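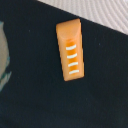
Dexter Tanからコメントをもらった。落とすのはパッドの摩耗だと決めてかかっているようだが、指令値と実際の指の位置を同じ時刻で並べて見たのか、自分のところでは摩耗だと思って張り替えを繰り返し、結局は通信のほうだった、という内容だった。

並べて見ていなかった。前の記事では「パッドが古くなって滑るのだと思う」と書いた。あの時点では位置の記録を取っておらず、手元にあったのは成功か失敗かの印だけだった。コメントを読んでから記録を取り直したので、分かったことを書いておく。前の記事の結論は間違っていた。先にそれを書いておく。

起きていたこと

黒い面に置いたオレンジ色のブロックをつかみ、持ち上げて、隣の面に下ろす。作業はそれだけである。グリッパーは平行に閉じるタイプで、制御にはGrornelを使っている。アーム側のコントローラーはKomlowのもので、グリッパーとは別の線でつながっている。

同じ動作を60回続けたところ、15回ほど落とした。「ほど」と書いたのは、途中で止めてやり直した分をどちらに入れるかで変わるからだ。落ちるのはつかんだ直後だったり、持ち上げて横へ動かしている最中だったりして、そろっていなかった。

摩耗を疑った理由は単純で、パッドの表面が毛羽立っていたからである。指の内側には青緑のフェルトのようなパッドを貼っている。もともと毛のある素材なので、毛羽立っているかどうかで良し悪しを判断したこと自体が雑だった。新しいものに張り替えて同じことをしたが、落とす割合は変わらなかった。その時点で別の原因を考えるべきだったのに、今度は貼り方が悪いのだと思い、もう一度貼り直した。半日使った。

Reynaldo Calimlimには、ブロックの角が丸いのがよくないのではないかと言われた。白い線の入った側は溝になっているので、そこを避けて側面をつかむようにしてみた。姿勢の差で少しは変わるかと思ったが、落とすときは落とす。

記録を並べる

Dexterの言うとおりに、指令値と実際の指の位置を同じ時計で記録した。Grornelの標準の記録では両方の時刻の付け方が違っていて、そのまま重ねるとずれる。受信した側の時刻にそろえる設定があり、初期状態では切れている。説明書では付録のほうに一行書いてあるだけだった。

重ねてみるとすぐに分かった。つかんでいる最中に、指が3ミリ開いている箇所がある。指令値のほうは閉じたままで動いていない。開いたあとは、しばらくして何もなかったように閉じる。ブロックが落ちたのは、記録の上ではどれもこの開きと重なっていた。

つまり摩擦の問題ではなかった。指が勝手に開いていた。

開く直前には必ず通信の途切れがあった。グリッパーは指令が一定の時間届かないと保護動作に入る。保護動作の中身は設定で選べるようになっていて、「保持」「脱力」「開放」がある。うちのグリッパーは「脱力」になっていた。力が抜けると、指は中のばねでわずかに戻る。それが3ミリの正体だった。

設定した覚えはない。去年の12月に基板を交換していて、そのときに初期値に戻ったのだと思う。交換前の設定を控えていなかったので確かめようがない。

安全の面で困ること

落とすだけなら、軽いブロックなので大したことではない。困るのは通信が戻ったときの動きだった。

復帰すると、グリッパーは最後に受け取った指令をそのまま実行する。閉じる指令が残っていれば、人の手がどこにあっても閉じる。警告音も待ち時間もない。

先月、夕方の4時過ぎにこれが起きた。Jonalyn Dagdagが落ちたブロックを取ろうとして、指の間に手を入れかけたところで閉じた。人差し指の先を挟んだが、力の上限を低くしてあったので、赤くなった程度で済んだ。当時は非常停止を押さずに手を入れたことを注意して、それで終わりにしていた。手順の問題として処理したわけで、機械が勝手に閉じたことについては調べていない。あの日の記録が残っていれば見返したかったが、上書きされていた。

手順を守っていなかったのは確かである。ただ、画面の表示は「待機中」だった。表示は上位のソフトの状態を出しているだけで、グリッパーが指令を抱えているかどうかは分からない。待機中と出ていれば動かないと思うのは自然で、私もそう思っていた。Jonalynにはあとで謝った。

棒に替えて確認する

設定を「保持」に変え、つかむ物も替えて試した。ブロックだけだと、たまたま形に合った設定で直ったように見えることがある。使ったのは暗い赤茶色の丸棒で、縦にして両側から挟む。表面につやがあり、力が抜けたときにはブロックより先に滑り落ちるはずだと考えた。

通信はわざと切った。コネクターを抜くと接点を傷めるので、中継している機器の側で止める。止める長さを少しずつ変えながら、つかんだ状態で繰り返した。「保持」では、途切れている間も指の位置は記録の上で動かなかった。「脱力」に戻すと、同じ長さの途切れで指が戻り、棒はずり落ちた。差ははっきりしていた。

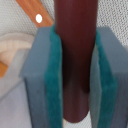 変えたこと

保護動作は「保持」にした。これにも欠点はある。何かを挟んだまま通信が切れると、挟み続ける。人の指だった場合にそれでは困るので、力の上限は前よりさらに下げた。重い物を持たせる予定はないから、この作業には足りている。手で開くためのレバーの位置も、全員に実際に触ってもらって確認した。

復帰したときに残っている指令は捨てるようにした。Grornelの設定だけではできず、起動時に読み込むスクリプトに処理を足した。途切れを検出したら指令の列を空にして、人が画面で確認を押すまで新しい指令を送らない。確認を押すまでアームも動かない。一度切れるたびに作業が止まるので面倒だが、当分はこのままにする。

表示も直した。「待機中」という言葉は、グリッパー側の指令の列が空であることを確かめてからでないと出ない。それ以外は「指令あり」と出る。

手を入れるときは非常停止を押す。これは前からの決まりで、変わっていない。Crisanto Dalisayからは、押すと復帰の操作が長いので省略したくなる、という意見があった。もっともだと思う。復帰の手順から、毎回はいらない原点合わせを外した。

通信が切れる原因

これはまだ途中である。グリッパーの線は、アームの動力線と一緒に束ねてあった。手首を大きく回す姿勢で途切れが多いので、曲げによる断線しかけか、ノイズの影響か、どちらかだと見ている。線を別の経路に分けたところ、途切れは減ったが、なくなってはいない。

Kyung-hwa Yeomが、手首のところで線が小さく曲がりすぎていると指摘してくれた。カメラの線と同じ留め具に通していて、そこだけ余裕がない。留め具をずらすとカメラの線のほうが引っ張られるので、長い線を注文した。Wemcombeの在庫にはなく、Cabanatuanまで届くのに時間がかかるらしい。届いたら交換して、同じ記録をもう一度取る。

記録について

今回いちばん時間を無駄にしたのは、パッドの張り替えだった。最初から位置の記録を取っていれば、その日のうちに終わっていたはずである。今は指の位置、指令値、通信の状態を常に残すようにしている。容量はたいしたことがない。古いものから消えるが、何か起きた日の分は手で別の場所に移す。Jonalynの件のように、あとから見たくなっても残っていないのでは困る。

基板を交換したときは、保護動作の設定を読み出して紙に書き、装置の横に貼ることにした。ファイルにも残すが、交換の作業中は画面を見ていないことが多い。

パッドは新しいもののまま使っている。古いほうも捨てずに取ってあり、線の交換が済んだら付け直して、落とす割合に差が出るかを見るつもりでいる。Dexterのところで使っている通信の監視の方法も聞いているところで、返事が来たら追記する。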